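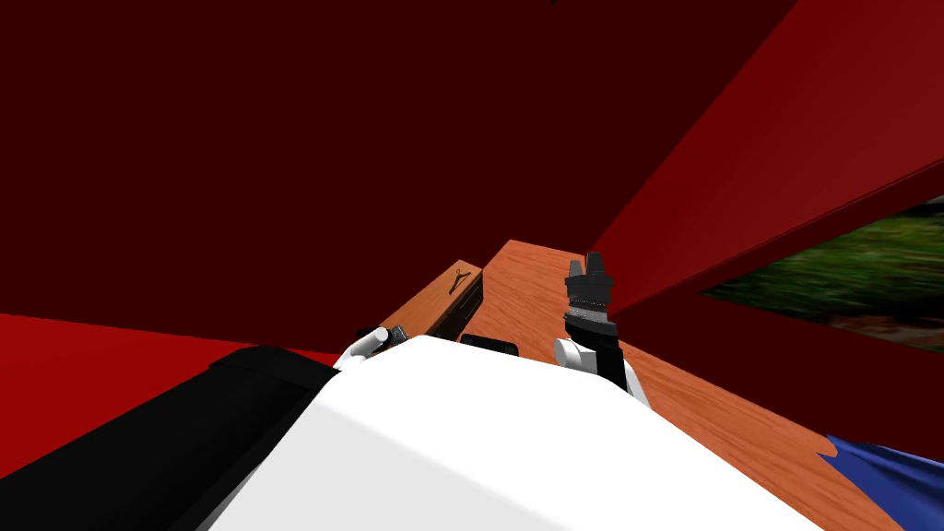 The planner was never the slow part, the lead developer on Pevley told me before I'd even found a chair. I'd come in with a whole page of questions about planning, so that was a fun start!

Pevley is the motion software for two-armed robots that the Lendwood office has been building, and I'd assumed the hard bit was keeping one arm out of the other's way. "We solve that in 30 milliseconds," the developer said. "Then we'd wait up to 500 for the perception side to say where the cloth was."

So they stopped waiting. The arms now set off on a rough guess and the path gets patched as better estimates come in – a bit like reaching for your keys while you're still looking for them. I asked if that ever goes wrong. "Oh, plenty. Our last overnight batch was 321 simulated runs, and 99 of them ended with an arm just stopping, waiting for a path it couldn't get."

Next up is a replay tool, so they can rewind those stops and step through them one update at a time.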